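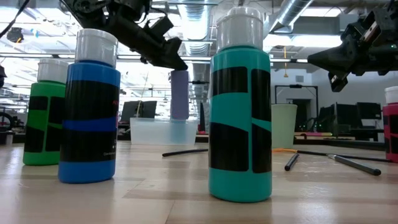
Wochenmarkt in Reltau zieht um, 8 Meter weit

Nach 6 Sitzungen hat der Stadtrat von Reltau am 24. Juli entschieden: Der Wochenmarkt rückt von der Nord- auf die Südseite des Rathausplatzes. Die Strecke beträgt 8 Meter.

Marktleiterin Noémi Csonka spricht von einem „Aufbruch für die Innenstadt“. Die Händler würden künftig von den Gästen der Eisdiele Balogh gesehen, die dort ohnehin sitzen und auf die Rechnung warten. Für neue Bodenmarkierungen sind 2.000 Euro vorgesehen.

Käsehändler Ferenc Halász bleibt gelassen. „Meine Kunden finden mich“, sagt er. „Die meisten jedenfalls.“ Gegen den Umzug stimmte allein Kálmán Kelemen, der den Schatten auf der Nordseite schätzt. Im Januar will der Rat über die Fahrradständer beraten.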